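Gendley Town Band names its new musical director, and yes, there will be marching

11 February 2023
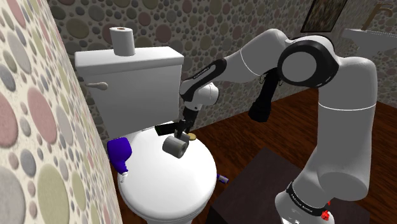
Who is taking over the band?
Arwel Edwards, formerly principal cornet with Nindolside Brass, takes up the baton at Gendley in time for the spring parades.

He succeeds Raimo Riihimäki, who is stepping down after 10 years and 214 public performances, 6 of them in what the band's minutes call "unhelpful weather". Mr Riihimäki will stay on in the trombones, where he promises to watch the conductor as closely as the trombones always watched him.

Mr Edwards was appointed in January following two auditions, one indoors and one on the hill behind the market. The band reports that he kept the tempo on both, and that most of the players kept up with him on one.

"I've inherited a fine band with a warm sound and a relaxed attitude to left and right," said Mr Edwards. "We'll be working on the second of those."

His first programme includes a new street march, Esa, by the band's resident arranger, Mykhailiuk. It lasts four minutes, or the distance from the war memorial to the chip shop. The euphoniums have asked for a longer rest in the middle section and have been given a shorter one.

Rehearsals are on Thursday evenings at Gendley Methodist Hall. The band has vacancies for a bass drummer and two tenor horns. Uniforms are supplied, in sizes that suited the band of some years ago.

Enquiries to the band secretary, Gendley Town Band.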